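Section 4. First use: small saucepan (Korletey set, item 1325)

Read before you cook anything. Takes 40 minutes, mostly waiting.

1. Peel off all stickers and card. Check under the pan aswell.
2. Wash in warm water, soft sponge. No scourer, no steel wool. Rinse, dry with a cloth.
3. Wipe a little cooking oil round the inside. Leave it, then wipe off the extra.
4. Set on the smallest ring that fits the base. Low heat, 2 minutes, no longer. Let it cool on the ring.

CAUTION: never heat empty past step 4. Coating will suffer and the guarantee won't cover it.

5. Handle to the side, never out over the front of the cooker.
6. Potatoes: put in first, then cold water to cover, then heat. Don't drop them into a full pan. Salt once it boils.
7. Drain with a lid on. Oven glove, both hands.

Note: wooden or silicone spoons only. No knives in the pan, not even to test if the potato is done. Use a skewer and go gently.

8. Have a plate ready next to the pan before you lift anything out.
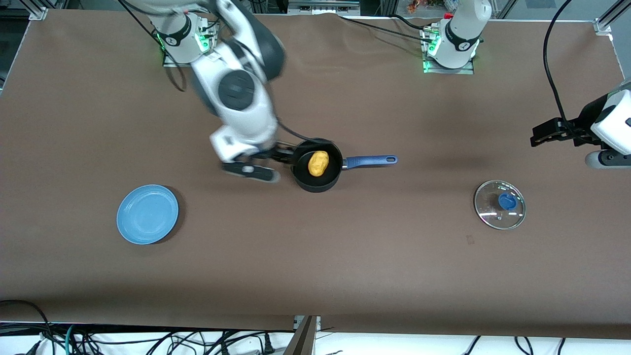 Lasel: step 6 is fine for small ones but a big potato wants cutting in 2 first, otherwise the outside goes to mush befor the middle is soft.

9. Hang up by the hole in the handle, or stack with a cloth between pans.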